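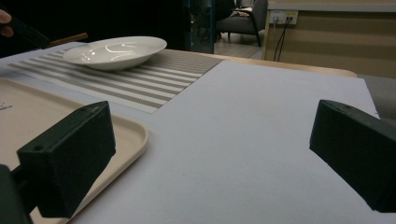 Valdale Adult Learning
Everyday Table Service, Unit 6: Trays, Mats and the Shallow Bowl
Handout to keep. Revised July 2023

Welcome back, and thank you to everyone who stayed behind last time to wipe down. This unit is a gentle one. We have done our heavy lifting with the carving board and the big platters, and now we come down to the size of one person's place at the table: a mat, a bowl, something to eat with, and a tray to bring it all over. It sounds like very little, and I used to think so too, until I had to set the same small table three times a day for a relative who was recovering from a hip operation, and found out how much easier the meal went when the place was laid with a bit of thought.

Please read the notes before class if you can. If you can't, bring them along and we'll go through them together over coffee.

1. Clearing the surface first

A pale tabletop is a lovely thing to serve on, and it shows everything. Crumbs, rings from a cup, the smear that the cloth left behind when you thought you had finished. Wipe once with a damp cloth and a drop of dish soap, once more with plain water, and then dry with a clean towel, working from the far side toward yourself. Bend down and look along the surface toward the window. Whatever you missed will show up as a dull patch.

If your table has a wood edge or a wood strip beside the top, dry that separately and do it right away. Standing water gets into the join between two materials and sits there. I have a little table at home with a swollen corner that I could have saved with ten seconds and a dish towel.

2. The placemat

We use woven mats in this course, mostly striped ones in quiet colors. Gray, taupe, off-white, that family. They go with nearly any dish and they don't compete with the food. A very fine weave lies flatter and is easier to wipe, though it does hold on to flour and dried rice, so shake it over the sink before you do anything else to it.

For a formal place, the long edge of the mat runs along the edge of the table, about a thumb's width in. At a small round table, or when two people are sharing a corner, you can turn the mat at an angle so that it faces the person and not the furniture. Students often ask me if this is "allowed." Of course it is! Sit down in the chair, rest your forearms where they want to go, and turn the mat to suit them.

Stripes will tell on you, by the way. If the bowl is off to one side, a striped mat makes it very plain. There are days when you want it off to one side, to leave space for a bread plate or a glass on the right, and then it looks perfectly sensible once everything else has arrived.

To clean: wipe woven synthetic mats with a soft brush and lukewarm soapy water, rinse, and lay them flat on a towel. Cotton ones can go in the wash on a cool cycle. Please don't roll either kind while it is damp. We lost 13 of the old Trasel mats to mildew over one December break, and they had been rolled up very neatly indeed.

3. The shallow bowl

If I could keep only one dish it would be a wide, low, white one with a broad rim. It takes soup, pasta, salad, stew over rice, a baked apple with cream. The rim gives you somewhere to put your thumbs when you carry it and it frames the food, so an ordinary ladle of lentils looks like you meant it.

A few habits to get into with this shape:

Fill it to where the inner curve starts to flatten into the rim, and stop there. A shallow bowl slops much sooner than a deep one.

Carry it with both hands, thumbs on the rim and fingers underneath. The rim should be clean when it reaches the table, so keep a folded damp cloth by the stove and go around it once.

Warm it for hot food. Stand it in hot tap water for a few minutes and dry it well. A wide bowl loses heat quickly, and cold china under hot soup is a small disappointment that is so easy to avoid.

Set it down on the mat before anyone sits, if you are serving at the table from a pot. Bring it in already filled if you are serving from the kitchen. Mixing the two in one meal gets everybody standing up at once.

Glossy glaze is helpful when you are checking your washing up. Tip the bowl under the ceiling light and watch the bright streak move over the curve. On a clean bowl the streak has a crisp edge. Where there is a film of grease, it goes soft and blurry, and back into the suds it goes.

For practice we measure water, since it's cheap and no one minds if it spills. Try 600 milliliters in a jug, divided between two bowls, and walk them from the counter to the table. Then do it again while somebody talks to you.

4. The tray

Plastic trays with rounded corners and a raised rim are what most of you will meet in a care home, a school or a church hall, and they are very good trays. The rounded corner is kind to hips and door frames (and to the person washing it, as there is no sharp angle for gravy to hide in). Cream and beige ones do stain with tea and tomato. A paste of baking soda and water, left on for 9 minutes or as long as it takes you to dry the forks, lifts most of it.

Loading a tray goes heaviest first, close to your body, and tall things toward the middle. Handles of ladles and serving spoons point inward. I'd ask you not to let a handle hang out over the rim, however short the walk.

When you reach the table, park the tray beside the mat or in front of it, wherever there is clear surface, and let go of it completely before you start moving dishes. One hand for the tray and one for the soup is how most of our accidents have happened. Unload onto the mat, then take the tray away. It should not stay for the meal unless the person is eating from it.

5. For next time

Lay one place at home, for yourself, at a meal you would normally eat standing up. Sit down to it. Write a few lines on what you had to get up and fetch, and bring them along.

Please also bring an apron and one shallow bowl if you own one. The Ofori Room cupboard has spares, and the mats and trays are on the shelf below. Anyone who would like to borrow the Hoditz booklet on table laying can sign for it at the desk, and it needs to be back by Unit 7, when we start on glasses and jugs.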